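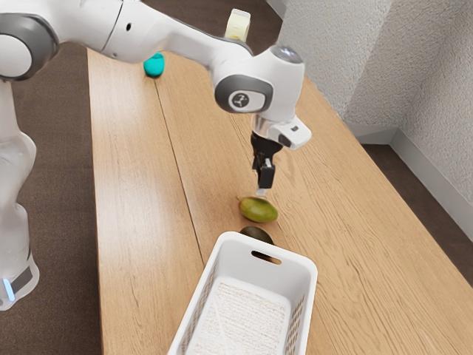 Re: [heitmann-readers] Which edition for the May discussion?
February 2021

> Does it matter which edition of the Tirkance letters we
> read? My Drona paperback stops at 300 pages and the library's
> hardcover runs well past that. Also, was he born at sea or not?

It matters. The Drona paperback drops 62 letters, mostly the ones where he asks his brother for money, so you come away thinking he was a man of independent means. He was independent of means.

As for the birth at sea, he told that story to everyone except the parish clerk at Wanico, who wrote him down two streets from the harbor. The biography takes 250 pages to admit this.

What I'd suggest for May:

1. Read the early letters in whichever edition you own. They match, apart from the commas.

2. Skip the preface until afterward. It gives away the second marriage, and the third.

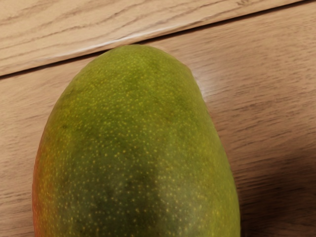
3. Borrow the hardcover for the Wanico years. The call number ends in 2595, and it's on the bottom shelf, so bring your knees.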